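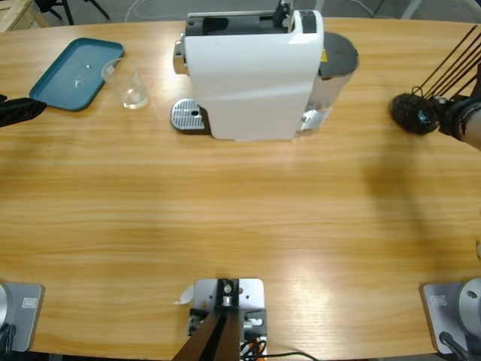 The coffee machine on the wooden table.

The Famevitz was already old when my aunt bought it, and by the time it came down to me it had passed through three garages and one very wet barn. It was a two-door coupe with a long hood and a short temper, and the factory at Brostia had built 842 of them before the money ran out. Mine was number 560. The figure was stamped on a little plate under the dash, and my aunt used to rub it with her thumb before she turned the key, the way other people touch a doorframe.

I had promised her I would drive it up to Astevell one more time. She had raced there when she was young, on the hill road, back when they closed it every November and let anybody with a helmet have a go. She finished 33rd her first year and talked about it for the rest of her life as though she had won the thing outright. (She never did win it, but she came fifth once, and that story took a whole dinner.)

So I got up at five, drank my coffee standing, and went out to the garage in my slippers to see whether the car would have me. It wouldn't, at first. It coughed and sulked and filled the place with blue smoke, and I sat there talking to it in my aunt's voice, a mixture of sweet names and threats, until the engine caught and settled into that uneven rumble I had fallen asleep to in the back seat as a child.

The road out of town follows the river for a good long while, and I took it gently. At the filling station in Tô, an old man came out from behind the counter and walked all the way around the car with his hands behind his back.

"There was a lady used to stop here in one of those," he said. "Drove like the devil was after her."

"It's the same one," I told him, and he nodded as if he had known that already, and wouldn't let me pay for the oil.

It was past noon when I reached the foot of the hill. Nothing was left of the start but a white post leaning in the grass. I stopped beside it with the engine running and thought about turning around - I am a careful driver, and she never thought much of that. Then I reached under the dash, found the plate, and rubbed it with my thumb.

I took the first bend in third, much too fast, and I believe I shouted.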